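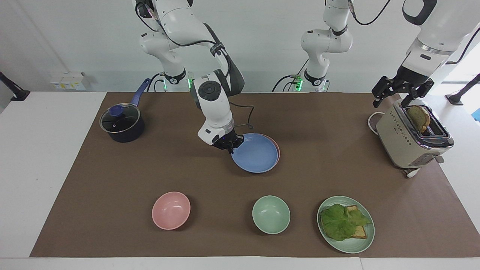
**Flumero 共享厨房 六月例会纪要**

时间：周四下午，三点开始，超时
地点：4 楼厨房隔壁的小会议室
出席：物业行政、二层租户代表、三层租户代表、4 楼两家租户的代表、采购、保洁班组
缺席：一层租户（事先打过招呼，意见由行政转达）
记录：行政

## 一、上次纪要

三层提出，上次纪要里“厨房秩序明显好转”一句没有依据，要求删掉。行政问要不要改成“有所好转”。三层说“有所”也没有依据，上次会上没有人拿出过任何记录，只是有人说感觉好一些，别人没反对。二层认为这种措辞不值得花时间。最后删掉，其余通过。

上次遗留的事项逐条过了一遍：

- 水池下面的柜门合页：已修。保洁说修完以后关门要用力，等于没修好，只是换了一种毛病。请维修再看一次。
- 冰箱标签：贴了，有人不写日期。继续。
- 抽屉里的分隔盒：没买。采购说上次没有定尺寸。翻了纪要，确实没有定。
- 早餐角试行：见第二项。

## 二、早餐角要不要继续

早餐角就是厨房长桌那一块，放烤面包机、一口带盖的锅和一套彩色餐具，上班前大家可以自己烤面包、夹点生菜，简单吃一口。上次会上同意先试，试完再议。

行政先讲了情况，大意是反响不错，建议转为常设。三层马上问“反响不错”怎么来的。行政说有人在群里发了表情，也有人当面说挺好。三层认为发表情的人和用早餐角的人未必是同一批，建议以后凡是写进纪要的“反响”，都注明来源。二层说那纪要会很长。三层说那就少写一点反响。

4 楼的一家说他们用得最多，也最满意，理由是楼下便利店早上排队。另一家说自己从来不用，每天早上开会都能闻到烤面包味，谈不上反感，但是如果要写成“4 楼租户普遍支持”，他们不同意。记录照此写：4 楼一家支持，一家没有立场。

一层转达的意见是，他们担心早餐角把厨房变成食堂，慢慢有人开始煎东西，然后油烟就来了。采购说试行说明里写得很清楚，只烤、只加热，不煎不炒。三层问，既然不煎不炒，那口锅摆在桌上是做什么的。

这个问题讨论得比预想的久。行政的说法是热汤、热牛奶、煮鸡蛋。保洁说鸡蛋壳在水池滤网里见过，热汤没有见过。二层说锅在那里会让桌面看起来像个厨房，比较有生活气息。三层说本来就是厨房，不需要“看起来像”。深蓝色的锅配玻璃盖，好看是好看，但好看不能当作用途写进清单。

最后没有撤锅，只定了两点：锅用完当天由使用的人洗；锅盖和锅放在一起，不单独靠墙立着。三层保留意见，认为第一点写了也没有人执行，因为没有办法知道是谁用的。行政说可以先相信大家。三层要求把“先相信大家”原话记下，下次会上对照。

**决定：**早餐角继续试行，下次例会再议，不转常设。

## 三、餐具

### 3.1 颜色对应楼层的方案

行政上次提过一个设想，用餐具颜色区分楼层：粉色归二层，浅绿归三层，浅蓝归 4 楼，这样洗没洗、归没归位，一看便知。这次拿出来正式讨论。

意见基本是反对的。

三层：方案假定每个人会先看颜色再拿盘子。人饿的时候拿最上面那个。粉色盘子要是压在蓝色盘子底下，二层的人不会把蓝色的挪开专门去抽粉色的，抽的时候还容易磕。

二层：不想被分到粉色，没有别的理由。行政说可以换。二层说换给谁谁也会问为什么。

4 楼：如果一层以后要加入，还得再找一种颜色，而这一套是不是还能配到新颜色，供应商没有给过书面答复。采购确认没有。

保洁：颜色分不分对洗碗没有影响。有影响的是叠放。不同颜色的盘子如果大小、边沿弧度不一样，混着叠就不稳。建议先看尺寸，再谈颜色。

三层补充，希望方案里不要出现“一看便知”。柜子里原来贴过“一看便知”的标签，后来标签下面放的是别人的茶叶。

行政撤回方案，表示可以改为自愿。三层问自愿的颜色分配和没有分配区别在哪里，行政没有回答，记为待考虑。

**决定：**餐具不按楼层分颜色，谁用都行。

### 3.2 叠放和归位

保洁演示了现在的归位办法：盘子一摞，碗一摞，盘子不往碗上放。大家都说能做到。保洁说上个月大家也说能做到。

有几点写得具体一些，免得下次又解释一遍：

1. 盘子从上往下拿，不从中间抽。
2. 盛过面包的盘子要过水，不能抖一抖屑就放回去。这一条有人不服，说干的面包屑不脏。保洁说干的面包屑招虫子，而且抖下来的屑是她们扫。不服的人没有再说。
3. 生菜叶、果皮扔厨余，不留在盘里。
4. 空碗不算“还要用”。桌上放着的空碗如果没有人在旁边，保洁可以直接收走。

第 4 条有争论。二层说有时候碗摆出来是准备盛东西的，人去接个电话，回来碗没了。三层说这种情况当然有，但凭空碗判断不了主人是去接电话还是已经下班。折中办法是上午不收，午饭前统一收。保洁同意，说上午本来也忙不过来，所以这个让步对她们没有什么损失，请大家不要觉得是特别照顾。

### 3.3 补购

采购带来两份报价，都是同一范围的补购（盘、碗，另加抽屉分隔盒）：

| 供应商 | 报价（元） | 采购说明 | 会上疑问 |
|---|---|---|---|
| Teuber | 689 | 含送货，破损包换 | 包换的期限没有写 |
| Widach | 675 | 送货另算 | 送货费没有写 |

预算上限是 800，两家都在以内。

行政倾向 Widach，便宜。三层问便宜多少算便宜，送货费一加上去很可能就倒过来了，现在比较的是两个没有报完的数。采购说对方电话里讲过“送货不贵”。三层说“不贵”不是价格。

4 楼倾向 Teuber，看中破损包换。三层同样有疑问：破损指运输中破损，还是使用中摔坏？如果指运输，那是卖家本来该负责的，写出来当优惠没有道理。如果指使用，这个条件好得不太正常，更应该让对方写清楚。

二层建议随便选一家，差的钱还不够大家开这个会。会上多数人点头，但没有人愿意在这一条下面签字。

另外，保洁问补购的理由是什么。行政说不够用。保洁说柜子里常年有不动的，所谓不够用，多半是堆在水池里没有洗，或者被端到工位上没有拿回来。新买一批，水池里就会多堆一批。三层赞同，并提出先收后买：发一个通知，请各层把工位上的盘碗还回来，还完再看缺什么。

行政担心通知发出去没有效果。三层说没有效果也是一个结果，至少能说明问题不在数量。

**决定：**本次不下单。采购向两家要书面的完整报价。行政先发归还通知。分隔盒量好抽屉尺寸再说，由采购带尺子来量，不接受“目测差不多”。

## 四、烤面包机

### 4.1 位置

现在放在长桌靠里的一头。有人提议挪到窗边，采光好。三层问烤面包为什么需要采光。提议的人说拍照好看。没有进一步讨论，位置不动。

保洁希望机身后面不要塞东西，擦的时候方便。上次在附近找到过餐巾纸、没拆的糖包和一把不知道谁的钥匙。钥匙现在在前台，还没有人领。餐巾纸不能挨着会发热的东西，这条没有人反对，难得。

### 4.2 碎屑盘

谁倒碎屑盘，一直没有落实。原来的说法是“谁看见满了谁倒”。保洁认为这等于请大家不要看。二层提议排班表，三层说排班表贴过，第一周有人签，第二周有人代签，第三周笔没了。

商量结果是由保洁每周清一次，各层自己用完把周围台面擦一遍。三层要求写明“周围”是哪里。写明如下：机身四周伸手能擦到的台面，包括面包屑弹出去的那一片。二层说这样写有点好笑。照写。

### 4.3 烤好的面包没人拿

有人反映，面包弹起来以后就那么竖在槽里，后面的人不敢动，也不敢接着烤。讨论怎么办。

- 行政建议：等五分钟，可以取出来放到旁边的盘子里。
- 三层问：谁来计时。
- 行政：自己估计。
- 三层：那就不要写五分钟，写“等一会儿”，意思一样，还不用装作有标准。
- 保洁：不管等多久，别拿别人的面包放在台面上，要放就放盘子里。

按保洁的意见写进使用说明，等多久不写。

### 4.4 换新的提议

采购提到 Hurnero 有一款更大的，可以一次烤更多片，说明书上讲能“彻底解决早高峰排队”。行政有兴趣。

三层的看法：现在有没有排队都不清楚。4 楼说有时候要等。问有时候是什么时候，4 楼说周一。三层说为周一买一台机器，要先看看其他几天它放在哪里，以及桌子上还有没有地方放碗。“彻底解决”这种话出自卖东西的一方，引用的时候请加引号。

已加引号。不采购。采购把宣传单带走，不留在会议室。

## 五、台面和桌面

保洁要求重申长桌用途：备餐、吃饭可以，不当储物架。目前碗和盘子习惯摆在靠外的一排，拿起来方便，可是袖子一带就可能下去。三层难得主动提了一条建议，把碗往里推一掌宽。行政问一掌是多大的手。三层说这个玩笑他们开得比较好。

大家同意往里放，不画线，不贴胶带。二层说以前地上贴过胶带，撕完留下的胶比原来的问题更难处理。

锅的手柄朝里，不朝过道伸着。这一条是一层转达的，措辞很坚决，说在别的办公楼见过被碰翻的。三层说见过不等于会发生，但手柄朝里没有成本，所以不反对。

拼盘和三明治：做好的吃的可以在桌上放，请放在盘子上，别放在拼起来的餐巾纸上。做给别人吃的，写个条。没有条的，默认有主人，不要拿。二层问放到下午还在呢。保洁说放到下午的生菜已经不需要讨论归属了，直接倒掉。

## 六、其他

1. 洗碗海绵。有人要求换成分色的，一种洗锅，一种洗碗。参照 3.1 的结论，不认为分色能解决什么。先换新的，同一种颜色。
2. 柜子里的玻璃杯。数量有出入，但没有人知道原来该有多少，所以也说不上出入。先不处理。
3. 二层希望厨房周五下班前留一块空台面，给他们摆生日蛋糕。同意。蛋糕盒请自己带走，上次蛋糕盒在垃圾桶旁边立了一个周末，垃圾桶是空的。
4. 行政想做一份厨房满意度问卷。三层问打算问什么，行政说“您对厨房是否满意”。三层建议改问“您上一次洗盘子是什么时候”。问卷缓议。
5. 厨房门口的公告板上，去年的说明和今年的说明同时贴着，内容有冲突。行政回去把旧的揭下来。三层请行政先确认新的那份是对的。

## 七、待办

| 事项 | 负责 | 期限 |
|---|---|---|
| 向 Teuber、Widach 要书面完整报价 | 采购 | 下次例会前 |
| 发餐具归还通知 | 行政 | 本周内 |
| 量抽屉尺寸 | 采购 | 下次例会前 |
| 柜门合页复查 | 行政联系维修 | 未定，维修没有回电话 |
| 修改烤面包机使用说明（4.2、4.3） | 行政 | 本周内 |
| 换海绵 | 保洁 | 已换，散会时确认 |
| 揭旧公告 | 行政 | 本周内 |

三层要求注明：上表“本周内”的三项都在同一个人手里，而上次表里“本周内”的几项拖到了这个月。行政说这次可以。照录。

下次例会时间由行政另行通知，仍在 4 楼。各层如对本纪要有异议，请在收到后回复，改哪一句请直接写出哪一句，不要只写“整体语气不太好”。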